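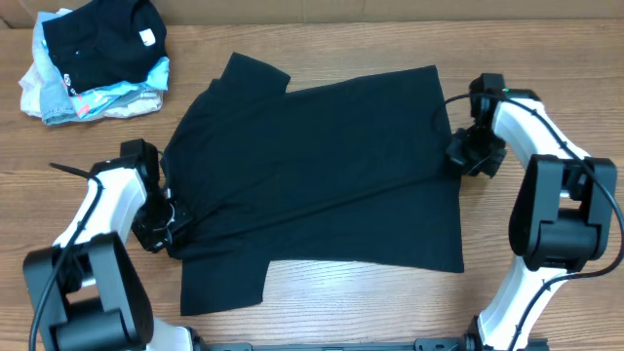 Stirkton Words

A word list of the way people talk in and near Stirkton, collected by me, Dougal Cairns, over more years than I meant to spend on it. It started as a notebook by the phone and became a spreadsheet, and now it's a folder you can download, which still feels a bit grand for something that began with my gran calling a wet dishcloth a slaister.

There are 2,971 entries at the moment. That number will be out of date as soon as I next visit my aunt.

What's in the folder

words.csv is the main file and probably the only one you want. One row for each word and meaning, so a word with three meanings gets three rows. (I tried cramming them all into one cell and it was horrible to search.)

sayings.csv is for anything longer than two words. Proverbs, insults, things shouted at dogs. It's much shorter and far less tidy than the main list.

places.csv has local names for fields, corners, bends in the burn and so on. Plenty of these aren't on any map I've found, so the locations are described in words: "second gate past the Tistance road end", that sort of thing. If you don't know the Tistance road end then I'm afraid you'll have to come and look.

notes.txt is my own scribbles, left in because somebody asked for them. Spelling not checked.

The columns in words.csv

word: the spelling I settled on. See the bit about spelling below before you write to me.

other_spellings: separated by semicolons. Can be empty.

kind: noun, verb, describing word, or "noise". Noise is for things like the sound you make at hens.

meaning: in plain English, as short as I could get it.

heard_in: Stirkton, Tistance, or "both". A handful say "further off", which means the speaker had moved away and I talked to them over the phone.

age_band: young, middle or old, going by the speaker and not the word. I didn't ask anyone's exact age and I'm not going to start.

still_said: yes, no, or "only as a joke". I'm rather proud of that third one! Loads of old words hang on like that, where people will say them in a put-on voice but never in earnest.

example: a sentence using the word, as near as I could get to how it was said. Over 2,000 rows have one. The rest are blank and I'd rather leave them blank than make something up.

source: a letter code for the speaker. The key to the codes is on paper in my house and is staying there.

How I collected it

Mostly by sitting in kitchens. I'd take a list of 20 everyday things (rain, mud, being tired, a badly made bed, the end of a loaf) and ask what you'd call them, and then I'd shut up and let people wander off the subject, which is where the good stuff came from. The best hour I ever had was meant to be a chat about weather and turned into a long argument between two sisters over what you call the heel of a sock.

I wrote everything down by hand and typed it up the same evening if I could. When I left it for a week I found I couldn't read my own vowels. If a row has a question mark in the notes, that's usually why.

Menzies helped with the farming words, and put me right on a whole heap of things to do with sheep that I'd got muddled. Anis did the first proper clean of the spreadsheet in February, found that I'd entered "dreich" 19 separate times, and was very polite about it.

Spelling

Right, then. There's no agreed spelling for most of this. I've gone with what a reader would be most likely to say correctly at the first go, and put the rest in other_spellings. I don't use apostrophes to show "missing" letters. They aren't missing, people just don't say them.

I've used "ch" for the sound at the end of loch all the way through. In older versions of the file it was sometimes "gh", so if you've built anything on top of one of those, have a look before you swap it over.

Things that are wrong with it

Far too many old speakers and hardly any young ones. That's down to who is in on a weekday afternoon and will give you a scone.

Tistance is thin compared with Stirkton. I live in Stirkton and I don't like driving in the dark.

Kitchen, weather and farm words are well covered. Words for work outside farming are poor, and school words are worse. I've got next to nothing for clothes apart from boots and that business with the sock, so if your family had a word for a simmet or a pinny or your good jacket, I want it.

Rude words are in. They're marked with an r in the notes column, so you can filter them out if you're using this with children. I've left out a few that were only ever nicknames for real people, some of whom are still going to the same shop as me.

A word being in here doesn't mean it belongs to Stirkton. Lots of them are said all over Scotland, and a fair few are just ordinary English with the corners knocked off. I've put down what I heard and not tried to work out where it came from. I'm no scholar, and the guesses I did make early on were mostly daft. (They're still in notes.txt, if you fancy a laugh.)

Opening the file

It's plain text with commas, saved as UTF-8. If the odd accent comes out as gibberish, your spreadsheet program has guessed wrong, so use its import option and pick UTF-8 from the list instead of double-clicking. Meanings that have a comma in them are wrapped in double quotes.

Using it

Please do! Put it in a quiz, a school project, a tea towel, whatever you like. I'd like you to say it came from Stirkton Words, and if you change a meaning, say that you've changed it. Please don't try to work out who the speakers are. It's a small place and it wouldn't take you long, but they talked to me on the understanding that I wouldn't pass their names on.

Sending me words

Tell me the word, what it means, where you heard it and whether anyone still says it. A sentence with it in is worth its weight in gold. Don't fret over the spelling, just tell me what it rhymes with. I go through new ones on a Saturday morning, and if yours is already in the list I'll add your spelling to the row and write back to say so.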